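## Puzzle Swap News, June

The swap shelf at Fulthorpe is back, and it is bursting!

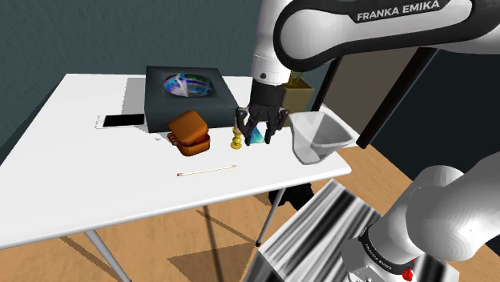
We opened the doors at 10 and by lunchtime the long shelf had turned over almost completely, with people walking out carrying bags fuller than the ones they came in with (I was one of them, and I am not sorry). If you haven't been before, the rules are simple. Bring a puzzle, take a puzzle. Jigsaws, wire puzzles, twisty puzzles and wooden burrs all count the same, so a battered 300-piece lighthouse can go home as a very fine tangle of bent steel.

My favorite find of the month was a run of old Nunilus packing puzzles. I had only ever read about these. You get a shallow tray and six odd-shaped pieces, and every one of them looks like it belongs in the same corner. I spent a whole evening on the first tray, got up to make tea, came back and saw it right away. The second one has been sitting on my kitchen counter ever since, and I move a piece every time I walk past.

Rosine Chevalier ran the beginners' table again and it was wonderful to watch. She teaches the twisty stuff without any of the letter codes that scare people off. You learn one short move, you do it until your hands know it, and then she shows you where it helps. Three people solved their very first puzzle that way, including a grandmother who had come along to keep her grandson company and ended up staying longer than he wanted to. There was cheering!

A few bits of housekeeping. Please put jigsaws in a zip bag inside the box, even if the lid seems tight. If you know a piece is missing, write it on the lid in pencil. Puzzles with sharp or rusty parts should go to the desk first. And whoever left the Shibata burr with no solution sheet, please get in touch, as it's in a heap on my dining table and I would dearly love a hint (just one).

Next month's theme is puzzles you can solve in your pocket. Parau is lending us 4 of their travel sets for the afternoon, so come and have a go at those even if you've nothing to swap. Tea and lemon cake as usual, and if you can bake, we never seem to have enough cake.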